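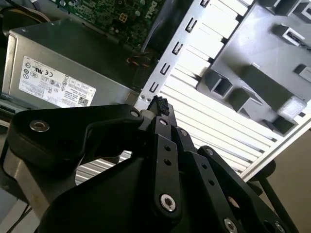 Figura 4. Interior abierto de la caja de un ordenador de sobremesa.

2018-06-04
Ximeng Cui

4. Sustitución de la fuente de alimentación

Este capítulo se aplica a los equipos de sobremesa Ikby con fuente Hesular de 525 W. Para los equipos con fuente externa, consulte el capítulo 7. La operación requiere un destornillador Phillips del número 2, bridas de plástico y una superficie de trabajo despejada y bien iluminada.

PRECAUCIÓN: No abra en ningún caso la carcasa de la fuente de alimentación. Los condensadores internos pueden conservar carga después de desconectar el cable de red. La fuente no contiene piezas que el usuario pueda reparar.

4.1 Preparación

1. Cierre todas las aplicaciones y apague el equipo desde el sistema operativo.
2. Coloque el interruptor posterior de la fuente en la posición 0.
3. Desconecte el cable de red y, a continuación, el resto de cables externos.
4. Mantenga pulsado el botón de encendido durante 11 segundos para descargar la tensión residual de la placa base.
5. Afloje los dos tornillos del panel lateral izquierdo, deslícelo hacia atrás y retírelo.
6. Apoye la caja sobre su lado derecho, con el interior hacia arriba.

Nota: En las cajas Rizzi el panel lateral lleva una pestaña de retención en el borde superior. Presiónela antes de deslizar el panel; si se fuerza, la pestaña se deforma y el panel deja de ajustar.

4.2 Extracción de la fuente

1. Toque una parte metálica sin pintar del chasis antes de manipular cualquier conector. Repita esta acción si se aparta del puesto de trabajo.
2. Anote o fotografíe el recorrido de los cables.
3. Desconecte el conector principal de 24 contactos. Presione el cierre y tire del cuerpo del conector, nunca de los hilos.
4. Desconecte la alimentación del procesador, de las unidades de disco y, si procede, de la tarjeta gráfica.
5. Corte las bridas que sujetan el mazo al chasis. No utilice cúter.
6. Sujete la fuente con una mano y retire los cuatro tornillos del panel posterior.
7. Deslice la fuente hacia el interior de la caja y extráigala.

4.3 Instalación de la fuente nueva

1. Compruebe que la referencia de la etiqueta coincide con la indicada en la hoja de pedido.
2. Introduzca la fuente con el ventilador orientado hacia la rejilla de ventilación del chasis.
3. Coloque los cuatro tornillos sin apretarlos. Cuando estén todos en su sitio, apriételos en cruz.
4. Conecte los cables en orden inverso al de extracción. Los cierres deben encajar de forma audible.
5. Fije el mazo con bridas nuevas, lejos de las aspas de los ventiladores.

PRECAUCIÓN: No reutilice cables modulares de otra fuente, aunque el conector sea compatible - la asignación de contactos puede variar entre fabricantes y dañar las unidades.

4.4 Comprobación

Monte el panel lateral, conecte el cable de red y coloque el interruptor en la posición I. Encienda el equipo y ejecute Plurniseo desde el menú de diagnóstico. La prueba de carga dura casi 11 minutos y no debe interrumpirse. Si el equipo no arranca, apáguelo, desconéctelo de la red y revise los conectores del paso 4.3.4. Si el fallo persiste, anote el código mostrado y consulte la tabla del apartado 9.2.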